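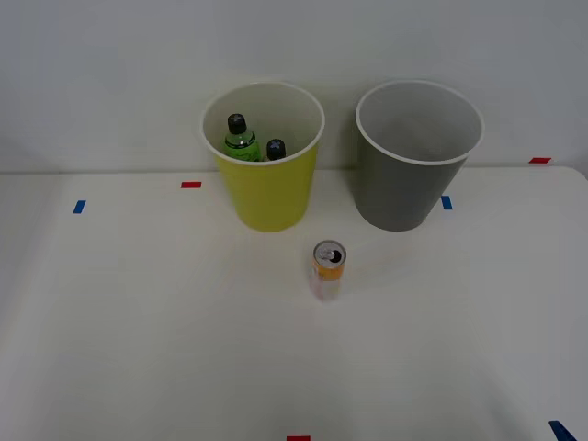

Wusisside Residents' and Traders' Association
Minutes of the August meeting, held in the back room of the library at 7.15 pm

In the chair: Gwendolyn Wojcik
Minutes: Wendell Baptiste

1. Apologies
Four received. One was from a member who then arrived.

2. Minutes of the last meeting
Agreed, with "bins" corrected to "bids" in item 6.

3. Visit to the Rokel open day
The Chair reported on the visit to Rokel's sorting workshop. There were 129 visitors over the day and parking for fewer. Members were given a badge, a biscuit and a talk by the site manager that had been billed as short.

The demonstration was of Oren, a pair of robot arms being taught to sort drinks containers into two bins, bottles in one and cans in the other. Members found it slower than expected and could not stop watching it. Mr Baptiste asked what happened if a can went in with the bottles. He was told that this was a very good question, and the talk moved on to funding.

The Chair asked whether Oren could manage a half-full yoghurt pot. Rokel said pots were planned for next year. It was noted that the residents of Mersha Court have been planning pots for some time.

A member asked if the arms would be coming for anyone's job. Rokel said they would not. The member said that was a pity, as he had been hoping they would take his turn on the recycling rota.

4. Invitation to Rokel
Rokel has offered to bring Oren to the autumn fair for a fee of £256. The hall holds 85 and has two working sockets, one of which is the urn's. After discussion it was felt that the urn had the stronger claim. The Chair will ask if Oren can be run from an extension lead, and if the fee is lower for one arm.
Action: GW

5. Coach
The coach cost more than quoted on account of the second trip back for the umbrella. Mr Baptiste has apologised and would like that minuted.

6. Any other business
The gate at Mersha Court still sticks.

Meeting closed at 8.50 pm.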